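Plalia Community Boards > Home and Garden > Around the House

Thread: Wall clock gaining five minutes a day, worth fixing or not?

kettle_and_quilt
Posted 15 May 2022

Hello all, I hope everyone over in Rumemdale is drying out after that rain. I have a question for the clock people, and I know there are a few of you because I read the whole thread on cuckoo clocks back in April and enjoyed every word of it.

I have a pendulum wall clock that came from my aunt's house in Kindthorpe. It hung in her hallway the entire time I was growing up, and I can't tell you how many times I fell asleep on her couch listening to it. It runs! It strikes! But it gains 5 minutes every single day, and by the weekend it is calling lunch when I have barely cleared away breakfast. The shop in town quoted me $263 for a full cleaning and adjustment, and I paid nothing for the clock, so I'm torn. Is this something a patient person can sort out at home?

mossbank
Oh, what a nice thing to have. Please don't spend the money yet. A clock that gains wants a longer pendulum, and most of them have a little nut under the bob. Turn it so the bob drops, one full turn, then leave the thing alone for a whole day and check it against your phone. Write it down. I kept a notebook on the shelf under mine and it took me most of two weeks, but now I only touch it when the seasons change. Wind it on the same day each week too, if it's an eight-day.

oldporchlight
I'm going to disagree a little with mossbank, with love. Yes, the nut will slow it down. But if that clock hasn't been oiled since your aunt had it, you are running dry pivots and grinding the holes wider every hour. I did exactly what you're thinking of doing with my grandfather's mantel clock, and when it finally quit the repair came to $1,530, more than the clock will ever be worth to anybody but me. $263 sounds very fair.

mossbank
Fair enough on the oil, but a clock that is gaining and striking well isn't one that's about to fall over. Mine went nine years between cleanings. I'd still start with the nut, it costs nothing and you can always put it back.

kettle_and_quilt
Thank you both! I found the nut. It was so stiff I had to hold the bob in a dish towel to get it moving. One turn down as of this morning. I also put a level on the case and it leans to the left quite a bit, which may be the wall or may be my late uncle's picture hook, I wouldn't like to say.

tincup_rd
Lean matters more than people think. Forget the bubble level and listen to it. The tick and the tock should be the same distance apart. If it goes tick-tock... tick-tock... with a little limp, nudge the bottom of the case over until it sounds like someone walking normally. Then pencil a tiny mark on the wall so you can find the spot again after dusting.

I bought oil and a few odds and ends from Pîrvu last spring, $164 all told, and half of it is still in the drawer. You need a drop per pivot and that's it. Too much just runs off and collects dust. And never, ever the spray stuff from the garage.

oldporchlight
Agree completely on the spray. I take back nothing else, ha.

kettle_and_quilt
Well, day two and it's only three minutes ahead, and the limp is gone. I'm so pleased I called my sister. I think I'll give it another half turn tonight and then start putting a little aside each month for the cleaning, so you've both won, in a way. I'll keep reporting in if you can stand it.

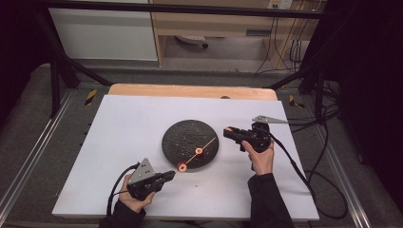 fernhollow
Please do keep reporting! One small thing to add: when you set the time, move the minute hand forward only, and wait for it to strike at each hour and half hour before going on. My mother was forever spinning hers backward and it threw the strike count off for months.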